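Ticket n° 387 — Odeur et gouttes sous le climatiseur mural, salle du fond
Site : Zeltport
Ouvert par : équipe Domis
Suivi : Flustilon, service bâtiment
Priorité : normale
État : en observation

Signalement initial, 23 février 2023

Le climatiseur mural de la salle du fond dégage une odeur de renfermé au démarrage. L'odeur reste dix bonnes minutes puis diminue. Le linge plié dans la salle la prend, surtout les chiffons et les serviettes qui passent la nuit sur l'étagère. Nous avons relavé deux fois le même lot sans changement durable. Depuis lundi, des gouttes tombent aussi du côté droit de l'appareil quand il tourne en mode froid ou en déshumidification. Pas de code d'erreur sur la télécommande.

Merci de nous dire si l'on peut continuer à utiliser la salle.

Réponse Flustilon

Oui, la salle reste utilisable. Coupez le mode déshumidification et laissez l'appareil en ventilation seule en attendant le passage. Ne rangez pas de textile propre sous l'unité. Pouvez-vous préciser :
- si l'odeur vient aussi quand l'appareil est éteint ;
- si le linge est plié sec ou encore un peu humide ;
- à quand remonte le dernier nettoyage des filtres.

Réponse Domis

Éteint, pas d'odeur. Le linge arrive sec en principe, mais les chiffons épais gardent parfois de l'humidité dans les ourlets. Pour les filtres, nous n'avons pas de date. La fiche d'entretien collée dans le placard s'arrête au passage de Ridgeway, l'ancien prestataire, et la case « filtres » n'est pas cochée.

Premier passage

Capot ouvert, appareil hors tension. Les filtres étaient gris et feutrés sur toute la largeur. Dépoussiérage, lavage à l'eau tiède, séchage à plat. La batterie derrière les filtres est encrassée sur le tiers droit, avec un dépôt brun collant dans le bac à condensats. C'est l'origine probable de l'odeur. Le bac a été essuyé et rincé, la batterie pulvérisée avec un nettoyant sans rinçage.

Évacuation testée avec un demi-litre d'eau versé dans le bac : écoulement lent. Le tuyau fait une contre-pente juste après la traversée du mur. Collier desserré, tuyau repris de 3 cm vers le bas, collier remis. Deuxième essai correct.

Le pliage a continué dans la salle avec l'appareil à l'arrêt.
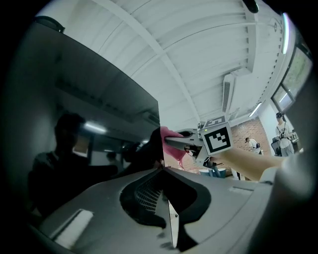 Remise sous tension en fin d'intervention, ventilation seule puis froid. Odeur encore présente au démarrage, nettement plus faible. Aucune goutte pendant l'essai. Consigne laissée sur place : 2 heures de ventilation chaque soir pendant 8 jours, puis retour sur ce ticket.

Retour Domis

Consigne suivie, sauf un soir où l'appareil a été coupé au tableau par erreur. Plus de gouttes. L'odeur a disparu de la salle mais nous la sentons encore sur certains chiffons en coton, toujours les mêmes. Les serviettes fines n'ont rien.

Réponse Flustilon

Dans ce cas l'odeur est sans doute dans le tissu. Relavez ces chiffons à 60 °C sans adoucissant, séchez-les complètement dépliés et gardez-les une nuit hors de la salle avant de les remettre en pile. Si l'odeur revient seulement après le retour sur l'étagère, signalez-le ici — nous regarderons alors l'étagère et le mur derrière.

Retour Domis

Fait pour tout le lot. Trois chiffons sentaient toujours après lavage, nous les avons jetés. Le reste est revenu en pile et ne sent rien pour l'instant. L'étagère a été décollée du mur d'une largeur de main et lessivée. Pas de trace de moisissure à l'arrière.

Question annexe : faut-il refaire la pulvérisation nous-mêmes ?

Réponse Flustilon

Non, seulement les filtres. Dépoussiérage une fois par mois, lavage quand la poussière ne part plus à l'aspirateur. Notez la date sur la fiche du placard, elle a été remplacée par une fiche neuve. La batterie et le bac seront revus en avril avant la remise en froid. Le ticket reste ouvert jusqu'à cette visite.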